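Sakwood Surface Names

2 min read

Sakwood is a word list for floor and furniture finishes. It has 4,000 rows of plain text, each with a trade name and the simple color word that people use for it at home. Vanderleia Dantas collected the names in March, and I checked the spelling.
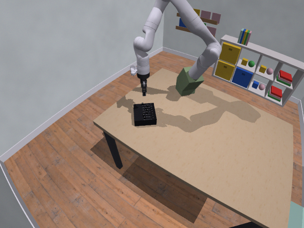
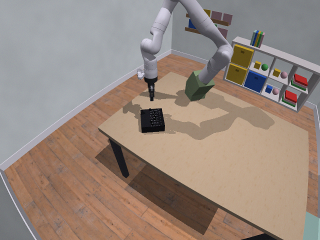

Plank floor and table, both views.

Columns

- name: as printed by the seller
- plain: one of 64 color words
- source: Banent or Hedlund

Known problems

In 47 rows the plain column is empty, and we could not agree on a word. "Honey" is used for two different tones. Please do not merge them before version 2.

Corrections are welcome. Send the row number and your word to Nima Zamani.

Related

- Flasix Paint Names
- Hedlund Fabric Terms
- How we choose a plain word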